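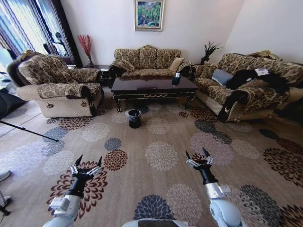 Judge the pickup, skip the speech

Gumance held its open day in October, and I went as a skeptic with a notebook. The company builds a two-armed household robot and showed it in a furnished living room, on a patterned rug, with the usual dark coffee table and matching sofas. The assigned job was floor tidying: litter on the rug, one small bin, two grippers.

My argument is narrow. A demonstration like this is worth attending only if the visitor ignores the presentation and watches contact. The slides gave us a component count of 1614 and a training set of 229 rooms. Neither figure predicts whether a fingertip will get under a flat piece of paper.

Contact is where household work is difficult. A rigid box on a table has edges and a known height. A tissue on a carpet has almost no height, and its shape changes as soon as it is touched. A bottle lying on its side can roll. A lined bin weighs little when empty, so a gripper that brushes it may push it away or tip it. Holding the bin with one arm while the other handles the litter is a sound answer to that last problem, and I would like to see more vendors adopt it. 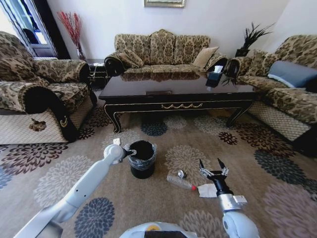
Left gripper on the rim of the bin; right gripper open beside the tissue and the bottle.

The cost of that approach is that it occupies both arms. Seok and Danda, whose machines I saw on earlier visits, keep one arm free and accept that the bin may move. Their cycle is shorter on paper. I still prefer the Gumance method, given that a bin knocked over on a rug creates a second job larger than the first.

The rug deserves a mention too. Large printed flowers in several colors are a poor background for finding small objects, and most demonstration floors I have stood on were plain gray. Choosing a busy pattern was either confidence or indifference. I give credit in both cases.

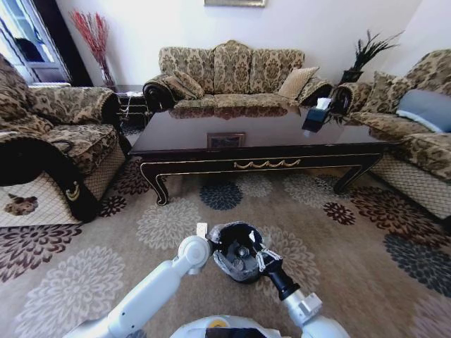 What I object to is the format. The session was scheduled for 4 p.m. and gave visitors around 6 minutes of close viewing, with no printed record of attempts, failures or operator involvement. Clastari hands out a one-page log at its own events, including the runs that went badly. It is dull reading and I have kept every copy. A buyer can do arithmetic with a log.

I asked the Gumance staff whether they would publish one. They said it was under discussion. Until it appears, I would advise anyone attending the next open day to stand near the rug, bring a watch and write down every grasp attempt — the missed ones first.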